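Skotus adhesive hooks, white, pack of 2
Reviewed in August

I bought these to keep spare garbage bags next to the bin instead of under the sink. The hook is small plain plastic and doesn't stand out much on a white wall. I wiped the paint first, pressed for a minute and left it overnight.

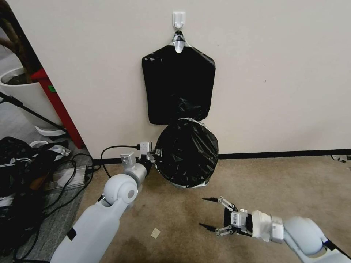

A folded black bag weighs next to nothing, so I can't say how they do with a coat. The one I put up in June hasn't moved. The older Birlow hook I had in the same spot came down twice - and took a chip of paint with it.

The backing paper is hard to peel, and the pack has no spare strips. Four stars. I'd buy them again for light things.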